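Flotia Releases Updated Replacement Parts Program for Tabletop Games

6 October 2020

Flotia, a distributor of family board games and game components, today released the second edition of its replacement parts program. The program covers hinges, flaps, card inserts, dice, pawns and printed boards for titles sold under the Clostetti and Lekier labels. Orders are open to households, schools, libraries and toy lending services.

The first edition was limited to complete part sets. Under the new terms, parts can be ordered singly. The catalog now lists 1184 part numbers, each tied to a title, a production period and a color. Parts that fit more than one title are listed once, with a cross-reference to every title they fit.

"Most requests we receive are for one part," said Adom Abubakari, parts manager at Flotia. "Under the old terms a customer who needed a hinge had to buy the full set. The packing process was built around sets, so the change took longer than the catalog work did."

Part numbers have been reassigned. The former numbers followed the order in which titles were added to the warehouse system and carried no information about the part itself. The new numbers begin with a two-letter title code, followed by a part class and a sequence number. Former numbers will be accepted on orders through July 2021. A conversion table can be downloaded from the program page.

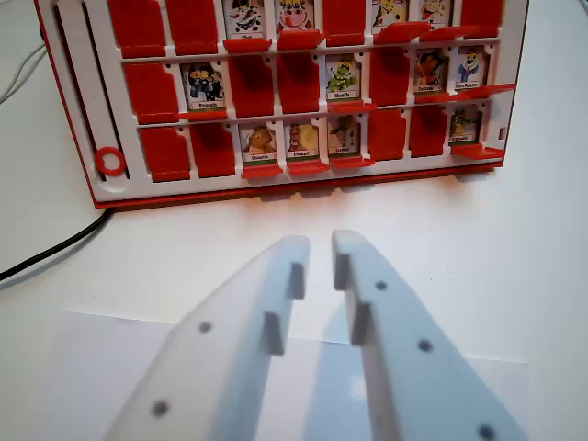 Snap-fit plastic parts are supplied with a fitting sheet. The sheet gives the direction in which the part is pressed into its slot and the order in which neighboring parts should be removed, where this is needed. Flotia advises against the use of glue on any moving part. Parts that have been glued are excluded from the exchange terms.

Card inserts are printed on the same weight of stock as the original issue. Where the original artwork is no longer licensed, Flotia supplies a blank insert cut to the same size. Blank inserts are also sold in packs for teachers who prepare their own vocabulary or arithmetic sets.

Orders received before noon are packed the same day. Standard delivery within the continental United States takes six business days. Parts may be returned unused within 31 days of delivery. A flat shipping charge applies to orders of up to eight parts; larger orders are charged by weight.

Storage and packing have moved to the MacDonald warehouse, where small parts are kept in labeled drawers by part class. Vasiliki Fragkou, who leads catalog operations, said that each drawer label now carries the same number printed on the customer's packing slip. "The picker and the customer read one number," Fragkou said. "Wrong-part returns were mostly caused by the two lists being out of step."

Titles withdrawn from sale remain in the program while stock lasts. A list of parts that will not be restocked is posted on the program page and is revised at the start of each quarter.

Trade accounts opened under the first edition remain valid and do not need to be renewed. Account holders will receive the new catalog and order form by mail.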